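# Nevo hand grippers: set-up guide, part 2 (jaws, pads, marker, first grip)
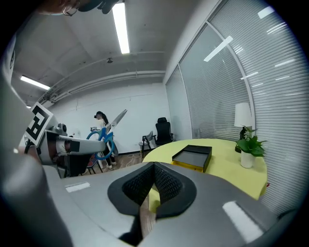 Okay, so by now you should have two printed gripper bodies, a bag of screws, and probably a few opinions about my instructions from part 1. This part gets you from "two gray lumps" to a pair of hand-held grippers that can pick things up and know where they are. Scissors are my go-to test object for all of this (the pair with the blue looped handles, blades a little open), and if your gripper can hold them up in the air at an angle like that, you're in good shape for the rest of the guide. The black V-shaped pad with the textured mesh is what we'll be making first, and the square black-and-white marker comes after it.

I built mine at the Nisbet workshop, which I share with a bunch of people who mostly do furniture. If you're working at a kitchen table you'll be fine, you'll just want a tray for the screws. They roll. Oh, they roll.

## 2.1 What you need on the table

- Both gripper bodies from part 1, with the triggers already moving freely
- Four blank jaw pads (print two spares while you're at it, seriously)
- The mesh sheet from the Skanis kit, or any grippy woven stuff that's thin enough to bend
- Contact glue and a cheap brush you don't mind throwing out
- 900 grit sandpaper
- The printed marker sheet, on matte paper
- The small hex key, the long one, and a flashlight
- Sharp craft knife, cutting mat
- A pair of scissors for the grip test

**Note:** The Skanis kit comes in two versions. The older one has shorter pad screws, and they will feel like they've caught when they haven't. Check the number on the bag. If it says 3817 you have the long screws and can skip step 5 in the next section.

## 2.2 Lining the jaw pads

I've done this the fast way and the slow way. The fast way lasted me one afternoon before the mesh started peeling up at the corner of the V, so we're doing the slow way!

1. Sand the inside faces of each pad with the 900 grit until the shine is gone. You only care about the two sloped faces and the bottom of the notch. Leave the back alone.
2. Wipe off the dust and let the pads sit while you cut the mesh.
3. Cut one strip of mesh per pad. Cut it a little long on purpose, you'll trim it in step 8.
4. Fold the strip in half, mesh side in, and press the fold with the back of the knife. This crease goes into the point of the V.
5. (Older kits only.) Drill out the two screw holes on the pad so the short screws can sit deeper. Go slow, it's easy to punch straight through. I did it twice.
6. Brush glue on both the pad and the back of the strip. Thin coat! If it's pooling in the notch, soak it up with a corner of paper towel.
7. Wait 9 minutes. Set a timer and go do something else. Then press the crease into the notch first and smooth outward along each side.
8. Trim the extra with the knife held flat against the edge of the pad.
9. Leave everything overnight before you screw the pads on.

**Caution:** Contact glue fumes are no joke. Open a window or take it outside. Keep the lid on between pads, too.

**Caution:** Knife goes away from your fingers, every time. The pads are small and your hand wants to wrap around behind them. Use a clamp if you have one.

Jummai Uzor built a pair of these a month after I did, and she sewed her mesh on through tiny holes in the edge of the pad. It looks fantastic and it's held up better than mine. I don't have the patience, but if you do, her hole pattern is in the project folder under `pads/stitched`.

## 2.3 Mounting the pads

1. Open the jaws all the way and lock the trigger with the pin from part 1.
2. Slide the first pad onto its post. It should go on with a push from your thumb. If you need a hammer, stop and file the post.
3. Start both screws by hand, then bring them up with the long hex key, a little on one and a little on the other.
4. Do the same with the opposite pad.
5. Pull the pin and close the jaws slowly. Shine the flashlight from behind and look for the points of the two Vs lining up.
6. If they're off, loosen the screws on one pad only, nudge it, and try again. Don't loosen both pads or you'll be chasing the thing around all evening (January was a long month for me).

**Note:** You want the mesh to touch lightly when the jaws are fully closed. If it squashes hard, the trigger spring has to fight it and your finger will get tired way before you've finished anything useful.

## 2.4 Putting on the marker

The marker is how the tracking software works out where each gripper is and which way it's tilted, so it needs to be flat, stuck down well, and the right way around. Flat is the one people get wrong.

1. Print the sheet at 100 percent. Turn off "fit to page." Turn it off again, because your printer driver probably turned it back on.
2. Measure the printed square against the ruler line at the bottom of the sheet. If the ruler line is wrong, the square is wrong too, and there's no point in cutting it out.
3. Cut the marker out and *leave the white border on*. The software needs that border to find the edge of the black part.
4. Stick the marker to its backing plate with double-sided tape, starting from one side and rolling it down with your thumb so you don't trap air.
5. Screw the plate onto the upper side of the gripper. The arrow on the back points toward the jaws.
6. Look at it from across the room with the lights on. If you see a big glare spot where the pattern should be, your paper is too shiny.

**Note:** Each gripper gets its own number. If you put the same marker on both, the software will think one gripper is teleporting. I found this out the dumb way, with the Nindinberg tracker cheerfully telling me my left hand was in two places.

Overhead tube lights are pretty rough on glossy prints. Glass walls are another one to watch, because a light bouncing off the glass can show up as a second bright bar and confuse your exposure. Close the blinds if you've got them, and try turning off one row of lights if the tracker keeps dropping out.

## 2.5 Plugging in

1. Run the cable down the inside of the grip and out of the slot at the bottom.
2. Leave a loop of slack at the wrist. Hold the gripper out as far as your arm goes and make sure nothing tugs.
3. Tape or clip the cable every so often on its way to the computer.
4. Plug in the left gripper first and wait for the steady light, then the right. Do it in the other order and they swap names (known bug, still on my list).

**Caution:** Know where your cables are before you start walking backward with a gripper in each hand. Coil up what you don't need and push it over to the wall.

## 2.6 First grip

Finally, the fun part! Clear a bit of table, start the tracker, and check that both grippers show up on the screen before you grab anything.

1. Start with something soft and boring, like a rolled-up sock. Squeeze, lift, hold, put down.
2. Do that until it feels normal. For me that was most of a cup of coffee.
3. Move on to the scissors. Lay them down with the handles toward you and come in from the side.
4. Close on the scissors gently and let the V center them. You'll feel them settle.
5. Lift, then turn your wrist slowly until the blades point up and away from you.
6. Hold them there and watch the screen. The gripper on the screen should tilt with yours, with no jumping.
7. Put them down and let go.
8. Swap hands and do the whole thing again.

**Caution:** Pointy things stay away from faces, yours and everybody else's. The grippers make your arms longer than you think they are, so check who's standing behind whatever you're aiming at, and say something before you lift.

### If it's not working

**The scissors twist when you lift.** Your pads aren't lined up. Go back to step 5 of 2.3 with the flashlight.

**They slide out slowly.** Glue on the mesh, usually. It fills in the texture and makes it slick. You can sometimes scrape it off with a stiff brush, but I'd just line one of your spare pads.

**The trigger sticks halfway.** Check that you took the pin out. Then check that the cable isn't pinched inside the grip.

**The on-screen gripper shakes while yours is still.** Marker is bent, or the plate screw is loose. Press on the corner of the plate with a finger, and if the shaking changes, tighten the screw.

**It tracks fine until you turn your wrist.** The marker is leaving the view. The bracket has up to 2 clicks of tilt, so try one click toward you and test again.

Once you can lift the scissors with either hand and put them back down where you wanted them, go ahead and save your settings file (call it something you'll recognize later, "final_final" will hurt you). Part 3 picks up with passing an object from one gripper to the other, and you'll want that settings file open when you get there.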